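Saturday steamed buns, and a small electric steamer I have become very fond of

Posted by Randa Hattar on August 24, 2024

I have wanted to write about steamed buns since April, when I moved to a kitchen with almost no stove to speak of and had to rethink half of what I cook. Back in the old apartment I had a bamboo basket over a wok, and I loved it (the smell of the bamboo alone!), but it did need a proper burner. So these days I use an electric steamer pot with a steel basket that sits on top and a clear glass lid, and I am so happy with it that I keep finding excuses to steam things. Broccoli. Eggs. Leftover rice. A sweet potato for lunch, just the one, with butter and far too much salt.

But buns are what it does best. Plain ones, no filling, the kind you pull apart with your fingers while they are still a bit too hot. My recipe is nothing special: flour, warm water, yeast, a spoon of sugar and a little oil, kneaded until it stops fighting back. The part I used to rush is the second rise, after shaping. Now I leave the rounds under a dish towel until one feels noticeably lighter when I pick it up, and they come out so much softer.

On to the steaming. I fill the bottom with cold water, set the basket in, and put the buns in with space around each one. They grow more than you think! I used to pack that basket full and end up with one enormous bun shaped like a cloverleaf, which tasted great but looked like something from the bottom of a bag. With a small steamer you really are better off doing batches. While one batch cooks, the next one gets a few more minutes under the towel, and it all works out.

When the time is up I switch the pot off and leave the lid alone for a couple of minutes. Then I lift it away from me, quickly and level, so the drips don't run back onto the buns. The lid goes flat on the table, handle up. I keep a round white plate right next to the steamer for the finished ones, close enough that moving a bun across takes no time at all. A big glass bowl is handy too, if you want to carry a few to the other room or keep them under a cloth.

Some of mine come out a bit wrinkled on top. I used to mind, and I have read a lot of theories (too much yeast, lid opened too soon, wrong flour, wrong weather). I still follow the lid advice, but a wrinkly bun with chili crisp is a wonderful thing and I have stopped apologizing for it.

Leftovers are easy. Once they are cool I freeze them in a bag, and they go straight back in the basket from frozen. Yammine, the little grocery down the hill from me, has a black sesame paste that I smear on the reheated ones for breakfast. I also tried them with plum jam and a slice of sharp cheese last week and I would do that again tomorrow.

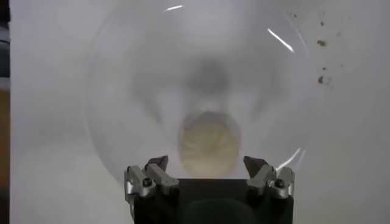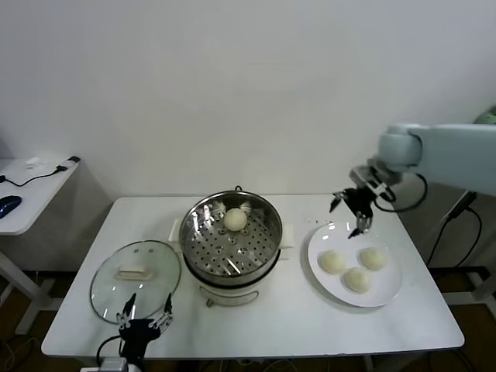
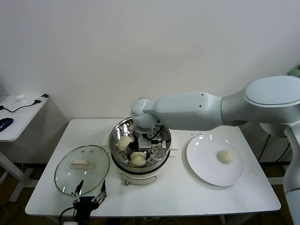
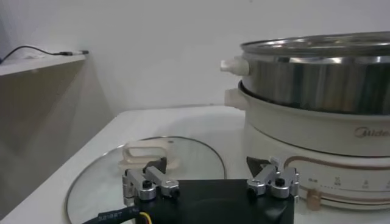
Last one: the glass lid down flat beside the cooker, handle up.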